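Spent the morning sorting out the deposit on the old flat, so here is how it went, in case it helps anyone who rents.

We moved out in March after over 4 years. The agent, Halilović, had 24 photos from the check-in and we had two. Take more than two. 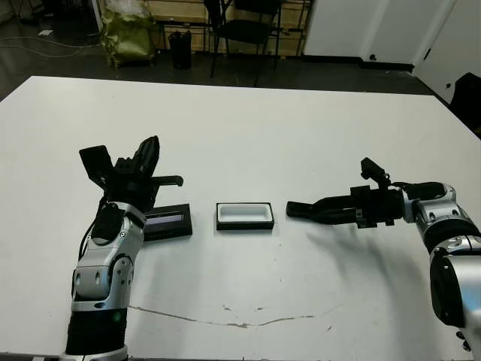 First letter from them asked for the full cost of repainting the hall. The paint was already old when we got the keys. I wrote back and asked for the date it was last painted and a copy of the invoice.

They took two weeks to reply and had neither. The hall came off the list. 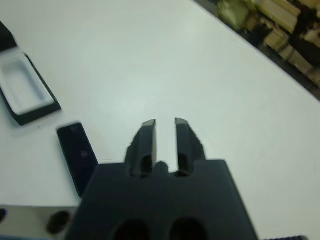

Next was the oven. Fair enough, we hadn't cleaned behind the door glass. I offered the price of a basic oven clean and they took it the same day.

Lejla Ristić from the tenants' advice desk read my letters before they went. Her main tip was to answer each charge on its own line with a sum next to it, even if the sum is nil. It made the replies much shorter.
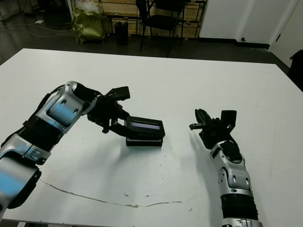 Small black box on the white table.

The carpet was harder. There was a mark by the bedroom window and it was ours. They wanted a new carpet for the whole room. Lejla told me to ask how old it was and what it had cost, then work out what was left of its useful life.

It went in before our time, so there wasn't much left. We settled on a small part of the cost.

Guoqing Long downstairs had the same agent and paid the lot without asking. He has now written to them as well.

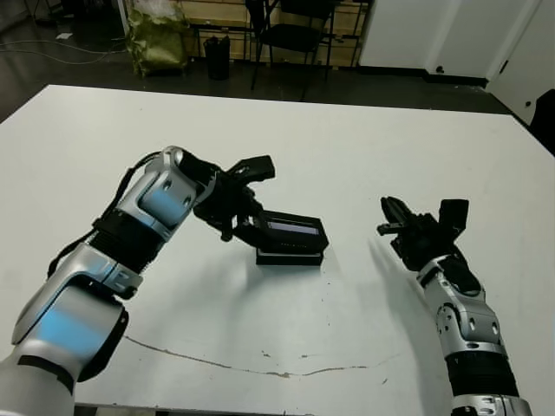 Do you need to have kept paper copies of everything?
Emails are fine. I sent mine as one PDF in date order, with the check-in report at the front and the signed tenancy after it.

Meter readings next. I wrote ours on the back of the check-out form and the agent kept the form. Had to ask for a scan. Put them in an email to yourself before you hand over the keys.

Money was back in the account this morning, less the oven and the carpet. Final letter is dated Dec 20, 2023, and I'm keeping it in the folder with the new tenancy.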